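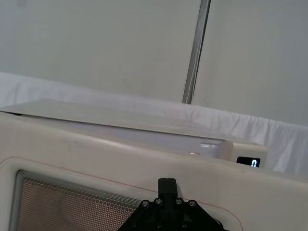
A comment under the last entry wonders whether the wrist view can carry the microwave task by itself, given how little of the panel is left in it once the fingers are close to the door. Fair point, and I've had the same worry all week. It's the reason I've stopped treating the approach as one long stretch of motion.

November, page continued, just after 4 pm

What I've changed: every run now gets split in Flerkel at the point where the gripper stops travelling and starts lining up. Before the split, Wuvance predicts long chunks and can be as rough as it likes. After it, the chunks get short and the policy has to look again before each small move. Same network, same weights, only the chunk length and the sampling differ. I expected to need a second head for the close part and I don't!

Training set is 122 demos. Splitting them left 2,261 frames on the close side, far fewer than I'd hoped for, so those are sampled more heavily. The Kowalczyk split is held back as before and hasn't been touched.

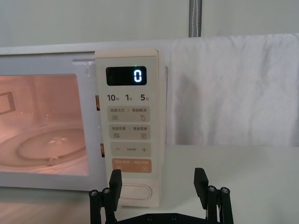 The close part is where the old version went wrong. It would arrive nicely, then commit to a whole chunk based on a view from further back, and the fingers ended up beside the button with the policy quite sure it had pressed it. With short chunks it hesitates, shifts sideways a touch and goes in. Lovely to watch after a month of near misses.

Tally for door release, 20 tries each, same start poses: old version 5, new version 12. Still plenty of failures, and most of them are now too little push – the finger is in the right place and gives up early. That's a much nicer problem to have. Fistbridge clips the forward force at a value I set in the spring for the drawer task and never went back to. Raise it a little, carefully, and rerun only the failed poses first.

Also to do:
– redo the split labels on the early demos, I was placing them too late
– try the split point from gripper speed alone, no hand labels
– copy the force log off the Fistbridge machine before it rolls over
– ask whether anyone wants the Flerkel export script, it's tidy enough to share now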